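Friday, bench 3, a bit after lunch

Notes on the madder and cochineal overdye trials, continued from the page with the tea ring on it. Writing this up now while I can still read my own tags. Whoever takes over the bench on the next rotation can skip to the recipe near the bottom, but then you will miss the part where I ruined the good silk.

Where we were: the Dalness wool had been scoured, mordanted with alum and put away in the cupboard. The tag on the bag said "ALUM, DONE" in my handwriting. It did not say how much alum, or what I meant by done. I weighed a skein, looked at the alum jar, looked at the level in the alum jar as recorded in September, and decided on faith that I had used the usual amount. Colleagues are invited to write percentages on tags. I am also invited to.

First bath was madder, the ground root from the Sivakumar sack, soaked overnight in a bucket with the lid on. It smelled like a wet garden shed this morning, as it should. Brought it up slowly on the small ring. The thermometer with the brass clip reads low, the glass one reads fine but rolls off the counter, so I used both and argued with them. Held the bath under 78 for the whole run. Above that the browns come out of the root and you get the color of a municipal bench.

Wool went in wetted out, one skein at a time. Turned it every few minutes. I find that the turning is where all the virtue in dyeing lives, and also where all the boredom lives. The skeins came out a decent brick orange after an hour, with one paler patch where the figure-eight tie had been pulled too tight. I retied the rest. Loose ties, always, and more of them than seems reasonable.

Second bath was cochineal, from the tin. Ground it in the old coffee grinder, which has not seen coffee in years and which should be relabeled before a visitor has an interesting morning. Simmered the powder in a small amount of water, strained through cloth, then simmered the dregs again and strained again. Third extraction was still giving good pink so I kept it in a jar by the sink. Please do not pour out the jar by the sink. The last jar by the sink was poured out.

The aim of the overdye was a warm red, somewhere between tomato and brick, for the Trendemero blanket samples. What I got on the first skein was a very fair tomato. On the second, same bath, same time, I got something with a distinct lean toward raspberry. I spent a good while blaming the wool before remembering that I had topped up the pot from the tap in between. Our tap water is hard enough to stand a spoon in. Cochineal minds this very much and shifts over to the blue side. Madder, perversely, likes it.

So the rest of the afternoon split into two jobs: sort out the water, and see how far the shift could be pushed if I stopped fighting it. Took three of the spoiled skeins and gave them an iron afterbath, a pinch of ferrous sulfate in plenty of warm water. The change is quick. You stand there with the spoon feeling very much in charge, and then the pink is gone and you have a plum. Deep, a bit severe, and I like it far more than the red I was asked for.

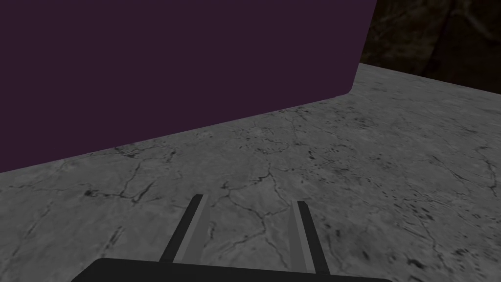 How much iron does it take to get from raspberry to plum without making the wool harsh? About 2 percent on the dry weight of the wool, dissolved separately and stirred in with the fiber lifted out. At that level the skeins kept their hand. I took one skein up past it to see, and it has the feel of a doormat and will be kept as a warning.

Then the silk. I had a length of the Fliser habotai left, the heavier one, and thought it would be instructive to run it through the same iron bath. It was instructive. Silk takes the iron faster than wool and in whatever places it feels like, so wherever there was a fold there is now a dark stripe. I had not opened the cloth out fully before it went in. I had told the previous rotation, in writing, on a laminated card, to open the cloth out fully before it goes in. The card is on the wall directly over the pot.

Tried to level it by going back into the madder at a low heat. This made the stripes browner. Tried a long soak in rinse water with a splash of vinegar. This made the stripes browner and the room smell of pickles. The silk is now in the scrap drawer under the heading "tests," where it has plenty of company.

Water, next. Filled the second pot with the collected rainwater from the barrel by the back door, strained twice to take out leaves and one very surprised beetle. Ran a fresh skein in a half-strength cochineal bath made up in that. Came out clear and warm, no lean toward blue at all. A bit of cream of tartar in the bath brightened it further and pulled it nicely toward scarlet. Ran another with tap water plus the same tartar and the color was better than plain tap but still a shade off. So tartar helps, rainwater helps more, and the two together are what I should have done at nine this morning.

The barrel is down to a third. If it does not rain by the time we start the blanket run we will have to buy water, and I would like it noted that I predicted this when the smaller barrel was chosen because it "looked nicer with the door."

Recipe as it now stands, for one batch of wool, weights all as a share of dry fiber:

Alum, 8 percent, with cream of tartar at half that. Up to a simmer over an hour, hold for an hour, cool in the pot overnight.

Madder, half the weight of the fiber, soaked overnight. Tap water is fine and may even help. Never above 78. One hour, then cool in the bath.

Rinse until you are bored, then once more.

Cochineal, 3 percent, extracted three times and strained. Rainwater only. Tartar, a small spoon to the pot. Forty minutes at a bare simmer, turning throughout.

Iron, only if plum is wanted. Separate pot, separate spoon, separate everything. The iron pot has a strip of red tape on the handle. The red tape was on the madder pot until this morning, so check with a magnet if in doubt. (That last bit is no use at all, the pots are all steel. Check with me.)

Fastness: cut short lengths from each skein and wound them on cards, half of each covered with foil, and put them in the south window. They need a few weeks. The last set of cards was tidied away after two days by someone who likes a clear windowsill, so I have written DO NOT TIDY on these in a size that can be read from the street.

Wash test on the plum: one piece in hand-warm water with wool soap, pressed against white cotton. Slight pink on the cotton on the first wash, none on the second. The scarlet gave nothing either time. The tomato gave a little orange, which I put down to madder dust that never rinsed out. Back to the point about being bored and then once more.

Rub test, dry: fine across the board except the over-ironed doormat, which left a gray smudge on my cuff. The cuff is now part of the record.

Yield: of the wool that went in, 98 percent by weight came back out, according to the scale. I would normally be pleased, but the scale was also reading a few grams with nothing on it, so I have written it down in pencil. The missing part is presumably the fuzz on my sweater and the tangle I cut out of the second skein with the kitchen scissors and a bad attitude.

For the Trendemero samples I propose sending the scarlet and the brick as ordered and slipping the plum in as well, with no comment. Clients who are asked whether they would like to see another color say no. Clients who find another color in the envelope hold it up to the window. If it is chosen we will have to do it on purpose, and the honest version of the method reads "spoil a cochineal bath with tap water, then add iron." I will try it next with properly hard water from the start, made up with a measured bit of chalk, and see if it lands in the same place.

To do before the next run:

Label the coffee grinder.
Percentages on all tags, including mine.
Zero the scale, or find out what is living in it.
More alum. The jar is lower than it was in September and lower than my faith allowed for.
Move the laminated card to somewhere it will be read. Possibly inside the pot.

Exhaust baths: the madder still has life in it and is in the lidded bucket under the bench. I put a bit of handspun in to soak up what is left and will look at it after the weekend. The iron bath is in its own container by the back door with the date missing, as I have run out of tape.

Fan left on. Rings off, checked twice. Skeins on the rack over the drain, plum ones at the far end so they can drip on the floor and not on their betters.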